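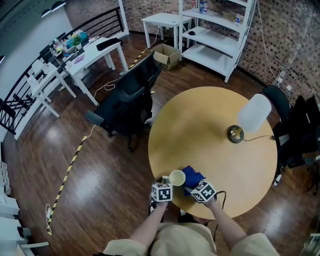 Page last changed: September, 4:45 pm

Council > Newsroom > Community and Learning > News items

Print this page | E-mail this page

Household skills program to continue at Sular Community Centre

The Sular District Council has confirmed that its household skills program will continue for a further year at the Sular Community Centre, with enrolments opening at the end of September. The decision follows a review of adult learning services carried out over the winter.

The program offers evening and daytime classes in everyday home tasks, including caring for table linen, cleaning cups and crockery, simple mending and household budgeting. Classes are open to all residents of the district aged 16 and over. No previous experience is required and no certificate is awarded.

Under the new arrangements, there will be 70 places each term, up from 45. The additional places will be offered in the daytime, in response to requests from shift workers and from parents of school-aged children. The fee has been set at $100 per term, with a reduced rate for pensioners, students and holders of a current concession card. Materials are included, with the exception of fabric for the mending class.

"Residents told us that they valued the program but found the evening timetable difficult," said Domenica Fankhauser, Manager of Community and Learning. "The revised timetable gives them a choice of hours and keeps the fee within reach."

Dinesh Tomar, who has coordinated the program since it moved from the former Nägeli Street hall, will remain in the role. Corina Camenzind has been appointed to teach the budgeting class. The mending class will again be led by Ľubica Ďurica and will move to the larger room on the ground floor, where the lighting has been upgraded.

The Council has also agreed to trial a short course at the Plulley branch library for residents who are unable to travel to Sular. The course will run for six weeks and will cover budgeting and household paperwork. A decision on whether to extend it will be made once attendance and participant comments have been considered.

Residents who were enrolled last term will be given priority until the close of the first week of enrolments. Any remaining places will then be allocated in the order in which forms are received. Forms may be collected from the customer service counter or from either library. Completed forms should be returned to the Community and Learning Office, PO Box 1011, Sular.

People who require an interpreter, a hearing loop or step-free access are asked to note this on the form so that arrangements can be made before the first class. Parking is available behind the centre, with entry from Flollell Road.

Enquiries about the program should be directed to Cristian Cuadros, Enrolments Officer, at the customer service counter during office hours.

Print this page | E-mail this page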